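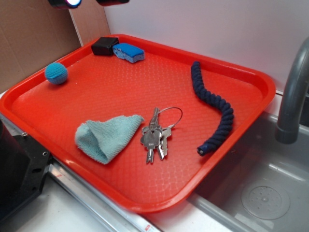

Bredisora公司每年十二月开放一次实验室，今年来的人比往年多，门口的签到本写满了两页，登记的访客有130人。公司在Bullport，做家用机械臂的软件，硬件大部分是买来的，一部分自己改。参观的人先在一楼听一段介绍，再分批上二楼看演示。二楼最靠里的工位设在一个不锈钢水槽旁边，台面上斜放着一只红橙色的塑料托盘，托盘里有一团浅水蓝色的超细纤维布、一串钥匙、一段深蓝色的粗绳和一块蓝白两色的厨房海绵，左边是机械臂的黑色底座。负责这个工位的是Larasati Ong。她在公司做抓取，已经做了四年，开放日那天从上午九点半一直站到下午，中间只坐下来吃了一个饭团。我们的谈话分成三段，一段在演示开始前，一段在午休，最后一段是人走得差不多以后，Weidong Fan也加入进来。

我先问她为什么选托盘里的这些东西。

“标准是麻烦程度不一样，”她说，“布是软的，放下去什么形状，下一次就不是这个形状。绳子也是软的，但是它有长度，你抓一头，另一头会跟着动。钥匙硬，可是薄，而且几片叠在一起，夹爪下去经常只碰到最上面那片。海绵最友好，所有人调程序都先拿海绵试。”

她说这些物品都是从附近杂货店和同事家里拿来的，没有专门定制。早些年他们用过一套印刷好花纹的标准积木，每一面都有编码，识别率很高，拿到客户那里一点用处都没有。“客户家里没有带编码的积木。客户家里有袜子。”

参观者里有一位带孩子来的父亲，问托盘里那个蓝绿色的钩织小球是干什么用的。Ong回答说，球会滚，又是毛线的，表面有一圈一圈的针脚，光滑的球和毛线的球在夹爪里感觉完全不同。孩子问能不能摸，她说等机械臂断电以后可以。后来那个孩子确实等到了断电，不过那时候他更想按急停按钮。

急停按钮是当天被问得最多的东西。按钮装在工位外侧，红色，拳头大小，访客站的地方和它之间贴了一条黄线。Ong说公司规定每个工位都要有两个，一个给操作的人，一个给旁边看的人。“旁边看的人往往反应更快。操作的人盯着屏幕，旁边的人盯着手臂。”我问她开放日有没有人按过，她说每年都有，有的是不小心，有的是想看看按了会怎么样。按下去以后要重新回零，整个流程四分钟。她没有觉得这是浪费时间，回零的时候正好可以回答问题。

演示的内容写在一张塑封的卡片上：把指定的物品从托盘里拿起来，移到旁边，再放回托盘。没有倒水，没有叠衣服，也没有端咖啡。我听见后面有人小声说就这样啊。我把这句话转述给Ong，她点头。

“就这样。前年我们做过端杯子，大家很喜欢，拍了很多视频。可是那个杯子的位置是固定的，桌子是固定的，灯也是固定的，换一个杯子就不行。我站在旁边，别人问我能不能换一个，我只能说今天不换。那天回去我跟组里讲，明年做一个别人可以动手改的演示。哪怕简单。”

今年访客可以自己动托盘。每一轮开始之前，Ong会请一位访客把里面的东西重新摆一遍，想怎么放就怎么放，叠起来也可以，唯一的要求是不要放到托盘外面。有人把钥匙藏到布下面，有人把绳子打了个结。她把每一轮的结果记在一块白板上，成功画圈，失败画叉，访客走过去都看得见。到午休的时候，白板上记了46轮，其中31轮成功。

我问这个数字算好还是不好。

“对这个托盘来说，比我预想的好一点。对一个要卖给别人用的东西来说，远远不够。”她把白板往墙边推了推，给后面的人让路。“你想想，你请一个人到家里收拾厨房，三次里面有一次把东西掉在地上，你下次还请不请他。”

失败的那些轮次里，她说多数和钥匙有关。夹爪碰到了钥匙，合上以后只夹住一片，抬起来整串就往一边坠，然后滑脱。她们试过让夹爪去夹钥匙圈，问题是钥匙圈的位置每次都不一样，有时立着，有时倒下去，相机从上面看很难判断它离底面有多高。金属反光也麻烦，深度数据在反光的地方会缺一块。我问是否可以换一种相机，她说换过两种，一种贵，一种很贵，缺的那一块小了一些，还是有。

“绳子反倒没有大家想得那么难。绳子粗，有纹路，怎么摆都能找到一个地方下手。难的是放回去。你从中间拎起来，两头垂下来，放的时候有一头搭在托盘边上，算成功还是算失败？我们内部为这个吵过。”

最后定下来的规则是：只要松开以后物品没有碰到台面，就算放回去了。她承认这条规则对绳子比较宽松。白板右下角用小字写着这条规则，字很小，我是凑近了才看见的。

关于工位为什么靠着水槽，Ong的回答很简单。这一层楼以前是一家烘焙公司的试验厨房，水槽和龙头是现成的，租下来以后没有拆。一开始他们嫌它占地方，拿木板盖着放工具箱。后来做家务场景的项目，才把木板掀开。

“家里的厨房就是这个样子，东西没地方放，就架在水槽边上。实验室的桌子太好了，又大又平，什么都没有。我们在大桌子上调好的动作，拿到水槽边上，手臂的肘部先撞到龙头。”

她说第一次撞龙头是在凌晨，当时在场的是Fan，他第二天早上发了一封全组邮件，标题只有两个字：龙头。从那以后，规划路径的程序里单独有一个龙头模型，龙头的位置每次开机都要重新测一遍。她让我看屏幕上的三维图，龙头是一根弯弯的灰管子，外面包了一层半透明的壳，壳就是手臂不能进去的范围。壳的厚度调过很多次，太厚了手臂够不到托盘右侧，太薄了心里不踏实。

托盘的颜色也有人问。来访的一位职校老师猜是为了让识别容易一些，背景颜色单一，物品就容易分出来。Ong说这个猜测对了一半。鲜艳的颜色确实帮忙，但他们同时训练了灰色、白色和木纹的背景，开放日选这只，是因为后排的人看得清楚。托盘底面有一层凸起的小花纹，她说这个纹理最初给她们带来过一些误报，光照过来的时候有规律的亮点，程序一度认为底面上铺满了小东西。“它想把花纹捡起来。捡了一个下午。”

午休的时候我们坐在楼梯间的窗台上说话。我问她是怎么进这一行的。她本科学的是纺织工程，毕业以后在一家做汽车座椅面料的厂里待了两年，负责检验。厂里有一台裁切机，送料要靠人把布铺平，她的工作之一是看铺得平不平。后来厂里想把铺布也交给机器，请了一家外面的公司，那家公司的人在厂里住了三个月，没有做成，走的时候留下一箱吸盘。她对那箱吸盘产生了兴趣，周末自己拿着试，试了各种面料，记了一个本子。再后来她去读了机器人方向的硕士，论文题目就是布料的分层抓取。

“所以布是我的老本行。别人看布就是一块布，我看它有经向纬向，有弹性，有厚度，摩擦大还是小。超细纤维布容易挂在夹爪的橡胶上，松开以后不掉。你得让夹爪多抖一下。”

抖一下这个动作，访客看了普遍会笑。手臂把布移到位置上方，夹爪张开，停一停，手腕快速转两次。她说这个动作是从裁缝那里学来的，她外婆抖衣服就是这样抖的，只是外婆的手腕快得多。

我问她对家用机器人的时间表怎么看。这个问题她显然被问过很多次，回答得很快。她不给年份。她愿意讲的是一件事情做到什么程度以后，公司会去做下一件事情。现在她们的内部门槛是同一件物品在陌生厨房里连续抓取55次不掉，过了这条线，才允许把这件物品列进产品清单。清单目前很短，海绵在上面，布刚刚上去，钥匙不在。

“陌生厨房”指的是Nerncombe的几套出租公寓。Bredisora和那里的房东签了协议，房客换手的空档期，他们可以进去测试两三天。公寓里的家具都是房东配的，高矮不一，灯光也差。Fan主要负责那一边，每个月去一趟，开一辆装着手臂和推车的小货车。

Weidong Fan是下午过来的，他那天本来在一楼讲硬件。他比Ong早两年进公司，说话慢，回答问题以前会先看一眼地面。我请他讲讲公寓和实验室差在哪里。

“差在地板。”他说，“大家都以为差在光线，或者物品。光线和物品当然也差。可是第一个问题是地板不平，推车一放，手臂底座就歪了。歪一度，伸出去那头就偏很多。我们在Nerncombe第一套公寓，前半天什么都没抓，就在垫推车。”

他们后来给推车换了四个可以单独调高的脚，又加了一个水平仪。再后来干脆让软件去适应，每次开机让手臂在几个方向上伸一伸，自己算出底座歪了多少。这一套动作开放日也做了，每轮重启以后手臂先朝左前方伸，再收回来，很多访客以为是在打招呼，有人还朝它挥手。Fan说他听见以后没有纠正。

公司自己改的那部分硬件，内部叫Long，是一对加长的夹爪手指。标准手指短，够不到水槽底。Fan画了第一版，用3D打印做的，长度够了，但是太软，一用力就弯。第二版加了金属芯，重了，手臂末端的负载不够分。第三版把金属芯挖空，现在用的是第五版。我问第四版去哪儿了。

“第四版很好，”Fan说，“装反了一次，断了，就没有再打。”

“是我装反的，”Ong说。

Fan说第五版改了螺丝孔的位置，左右两根手指的孔距不同，装反了拧不上去。他认为这是Long所有版本里最有价值的一处改动，花的时间也最少，只用了十五分钟。

两个人对开放日的看法不大一样。Fan觉得耽误事情，前后要准备一个星期，撤掉线缆，贴黄线，给每台电脑换上不会弹消息的账号，还得把水槽擦干净。Ong认为值得，理由是访客摆东西的方式她们自己想不出来。她举了当天的例子：有一位退休的护士把海绵竖起来，靠在旁边那个黑色的小方块上，再把布搭在两个东西上面，像盖被子一样。手臂去抓布，连着方块一起拎了起来，到半空方块掉了，落回托盘里。按照规则，指定物品是布，布放回去了，应该画圈。护士说这也能算？Ong想了想，在圈旁边加了一个问号。

“我们自己测试的时候，东西都是分开摆的，或者随便一堆。没有人会去搭一个被子。可是家里的人会，家里的人放东西都有他自己的道理。”她说这一轮的数据她单独存了，准备下周在组会上放。

Fan说他不反对这个，他反对的是擦水槽。

我也问了安全以外的另一个常见问题，就是相机拍到的东西存在哪里。工位的相机是固定的，拍托盘和周围台面。Ong说开放日当天的记录只保留机械臂的动作和托盘区域的画面，访客的手会被拍进去，入口处的告示上写了这一点，介意的人可以请工作人员代摆。有两位访客这样要求，她照办了，一位口头指挥她把绳子摆成字母，她摆了三次对方才满意。在Nerncombe的公寓里，规定更严一些，房客搬走以后才进场，离开以前Fan要和房东一起检查一遍，把测试用的物品全部带走。

“带走这一步很重要，”Fan说，“有一回我们落了一串钥匙在公寓抽屉里。是测试用的钥匙，什么门也开不了。新房客搬进来，拿着那串钥匙试遍了楼里的门，信箱也试了，后来打电话问房东，房东又打电话问我。”

下午的演示比上午慢，原因是有两次重启。第一次是访客碰了急停，第二次是网络断了，屏幕上的画面停住，手臂按程序退回到安全位置，等了十来分钟。等的时候Ong给大家传看了几副用坏的夹爪橡胶，有的磨平了，有的撕开了口子，她说超过一定次数就要换，换下来的她都留着，装在一个饼干盒里，盒盖上写着日期。一位访客问橡胶多少钱一副，她报了价，那位访客说比他家的雨刷便宜。

最后一批访客离开以后，我问她明年打算演示什么。她说还没有定，组里有人提议把托盘拿掉，直接在水槽里捡东西。她自己倾向于再做一年托盘，规则收紧，绳子搭边不再算成功，钥匙的成绩单独列出来，写大字。

“水槽里有水，”Fan说，“你先把防水的预算批下来。”

“预算不是我批。”

“那你先去问。”

Ong说她一月去问。她把白板上的圈和叉拍了照，擦掉，规则那一行小字没有擦。Fan已经开始撕地上的黄线，胶带粘得很牢，他撕了一半，回工具间找铲刀去了。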